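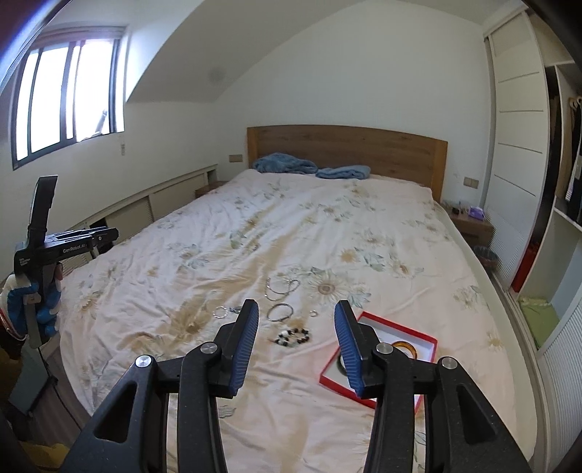

*Posted March 14, 2020 from Stavidville. Filed under: Givamik, grippers, home builds*

I moved the pick tests onto the bed. The bench at the Staltley workshop is flat, hard and gray, and everything I put on it was easy to find and easy to grab. A wrinkled sheet with big flowers all over it is a much better test, and it's at home, so I don't have to pack up when the workshop closes.

For anyone new, Givamik is the small sorting arm I've been building since last June. The job I gave it is to pick small things off a surface and put them in a box. The arm itself is in decent shape. The shoulder stopped sagging after I changed the bracket, and the base no longer walks across the table. The fingers are the part I keep redoing, so for the past couple of weeks I've left the arm switched off and worked out the grasps by hand, with handheld grippers. If I can't pick something up with two fingers and my own eyes, the arm has no chance.

Jewelry turned out to be a good set of objects. I went through it in this order.

**Bangles.** Easy. The silver one lying on the sheet has enough thickness for the pads to close on, and it doesn't matter much where on the ring you grab. The two in the red box, the amber-orange one and the dark green one, are harder because the walls of the box get in the way. You have to come down steeply and leave space for the outside of the fingers as well as the thing between them. My drawing for the arm didn't leave that space. I measured the full width across my own printed fingers when open and got 122 mm, and that's too wide for going into a box with much of anything in it. The next set will be narrower at the tip.

**Beaded bracelets.** The coiled one with black, white and pale beads grips well. Ribbed pads help a lot here, as beads settle between the ribs instead of rolling out. The smaller beaded one wants to be picked up from the side. Straight down, I mostly pushed it into the cloth.

**The small band.** Bad. It lies low and the fingertips touch the sheet before they touch the metal. What works is pressing down a little first and then closing, but you often get a pinch of sheet along with it. I tried 50 picks by hand and got a clean one 19 times. A motor with no sense of touch is going to do worse than that.

**The chain.** I don't have a method yet. Closing anywhere along it will lift it, and then the rest hangs down and swings, and it goes over the edge of the box on the way in. Lifting higher before moving sideways helps. So does picking near an end, if you can tell where the end is. I may leave chains out of version one.

The sheet caused trouble I hadn't planned for. The creases are long and deep enough that a thing can sit at an angle on the side of one, so the height of the surface changes from one pick to the next. On the bench I had a single fixed height in the code. That has to go. The print is also going to be hard on the camera side. There are pale petals, tan blossoms and gray-blue flowers, and a silver chain over that is not easy to pick out even for me. I'll try more light from the side before I touch the software. The window already blows out to white on the left wall, so I'll do the next round in the evening with a lamp.

Things to do before the next post:

- Redraw the fingertips, thinner, with a slight bevel on the front edge
- Order more rubber sheet from Voß and cut ribbed pads from it (the foam ones wear out after roughly 50 closes)
- Replace the fixed surface height with a slow approach that stops on contact, which means adding a current reading on the finger motor
- Find a second box with lower walls and compare

The motor driver board is still at Staltley, in the drawer under the drill press, so the current reading will wait until I get over there. The fingertips I can draw tonight.

Somebody asked in the comments last time for the files. The base and shoulder are ready to share once I fix the hole spacing on the lower plate. The old fingers I'd skip.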